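Mostside Concert Series – Ticketing and Visitor Support
Case log: Duplicate seat allocation and missing merchandise vouchers, Solheim Hall
Status: Resolved, monitoring until the end of April
Case owner: Siv Rustad, Box Office Systems
Assisting: Romain Barbier, Venue Liaison

Summary of the problem

Customers who booked the seated tribute evening at Solheim Hall through the Posel booking page reported two faults. In the first, two separate bookings showed the same seat in the side balcony. In the second, customers who had paid for the ticket and T-shirt bundle received a valid concert ticket but no voucher for the shirt. The faults were at first recorded as a single case and are kept together in this log.

The hall has 2,000 seats for this event. The number of bookings affected was 119, of which 8 concerned duplicate seats. All others concerned the missing voucher.

Entry 1 – 09:40
First report received by telephone. The customer had been sent a ticket for a balcony seat which her brother, booking separately, had also been given. Both tickets carried different barcodes and both were shown as valid. Box office staff were asked to stop selling balcony seats until further notice.

Entry 2 – 10:15
Romain Barbier confirmed with the hall that the seating plan had been changed to make room for the choir. One row of the side balcony had been removed from sale and the row behind it renumbered. The hall's own plan was correct. The plan held by Posel was the earlier version, but bookings made through the Fisto mobile app were already using the new one.

Entry 3 – 11:05
Sales through the mobile app suspended. A notice was placed on the event page advising customers that existing tickets remained valid and that they need take no action.

Entry 4 – 11:50
Work began on the voucher fault. The bundle is sold as one item at the checkout and should produce two documents, the ticket and a shirt voucher with a size printed on it. In the affected bookings the size had been left blank. The checkout page allowed the customer to continue without choosing a size, and the voucher was then not issued. No error was shown to the customer or to staff.

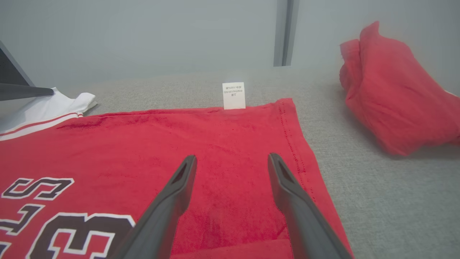 Red T-shirt with printed lettering.

Entry 5 – 13:30
Test booking made with the size left blank. Ticket received, no voucher. A second test booking was made with a size selected, and both documents arrived within a minute. The fault can therefore be repeated at will and is limited to the size field.

Entry 6 – 14:10
Posel support replied. They advised that the size field had been made optional when the children's matinee was set up, as that event has no bundle, and that the setting had been copied to all events in the series. They agreed to make the field compulsory for any item containing clothing.

Entry 7 – 15:20
Revised seating plan loaded by Posel. Siv Rustad compared it with the hall's plan row by row and found no differences in the stalls or the rear balcony. One seat in the side balcony was still marked as available although it is reserved for the sound desk. This was corrected by hand.

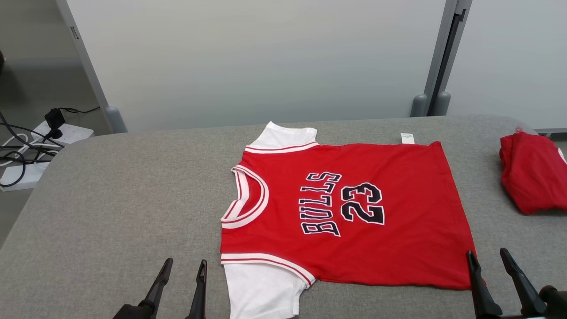 Entry 8 – 16:00
All customers holding duplicate seats were contacted by telephone. In each pair, the earlier booking kept its seat and the later one was moved to the front stalls at no extra charge. One customer preferred a refund, and this was made in full, booking fee included. The old barcodes have been cancelled and new tickets sent by email.

Entry 9 – 16:45
An email was sent to customers without a voucher, asking them to reply with the size required. Those who do not reply may still collect a shirt on the night from the desk in the main foyer on showing their booking confirmation, subject to the sizes left. The desk will open 60 minutes before the performance.

Entry 10 – 17:30
Sales reopened on the booking page and the mobile app. Test bookings on both showed the same seats and produced the correct documents.

Points outstanding

The matinee and the closing gala use the same event settings and have yet to be checked. Siv Rustad to confirm.

The hall has asked whether latecomers moved to the stalls may use the side doors during the opening number – Romain Barbier to reply once the band's running order is known.

Customers who have not received a new ticket or a reply to their email should first check their junk mail folder, then contact the box office with their booking reference. Tickets cannot be reissued at the door without it.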